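Setting Up a Small Drinks Station
Project report, Stemham group: Dede Yakubu, Ursina Riedl, Balthasar Hämmerli

1. What we wanted to find out

Our question was simple: where should everything go on a drinks table so that the person making the drink hardly has to reach? We love this topic, and it turned into a much bigger project than we planned (in a good way!). We began in April with a list of every item a citrus drink with ice needs, then sorted the list by how often each thing gets picked up.

2. The layout

We marked the table into rectangles with dark blue tape, so that every item had an address we could write down. Ice went in the pink bowl in the upper center. The cutting board went to the left with the yellow plastic knife on it, and the lemons and the lime just below the board.

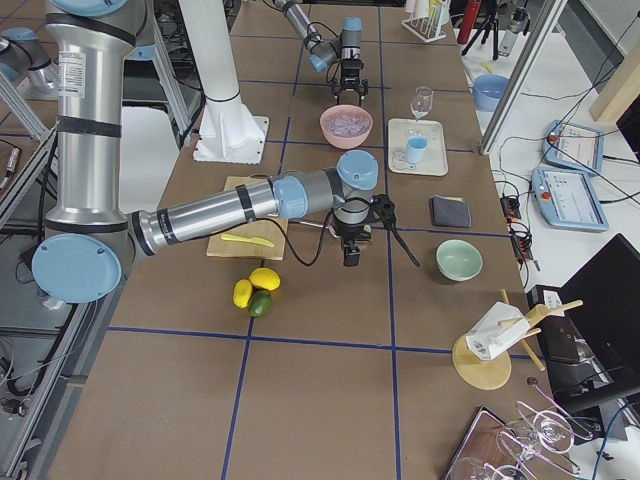
Glasses were the hard part. Ursina wanted them upright and close to the ice, and Balthasar wanted them low on the right, near the wooden drying stand. We went with the right side, and the folded cloth got a spot on that side too – a change we all liked right away.

3. Cutting and muddling

The second thing we looked at was the board itself. Our first plan gave the muddler its own rectangle, but then it kept swapping places with the knife in our notes. Keeping both on the board was so much nicer! The ice scoop belongs between the board and the bowl, where either hand can get to it.

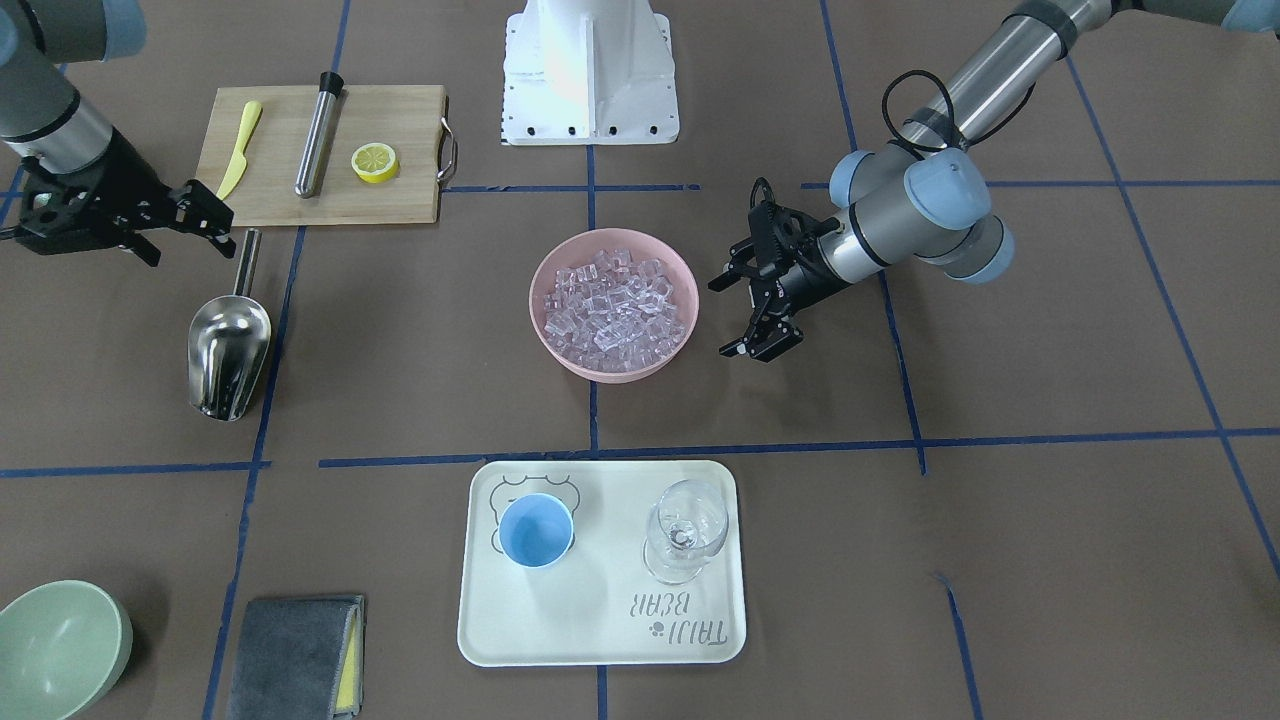 Figure 2. Bamboo board with knife, muddler and lemon slice; ice scoop and pink bowl of ice.

4. What we would change

We'd try narrower rectangles near the ice, and we'd love to test a left-handed version. Aurelia Zürcher read our draft and asked what happens with two people at one table – we have no answer yet, but Dede has already started sketching it.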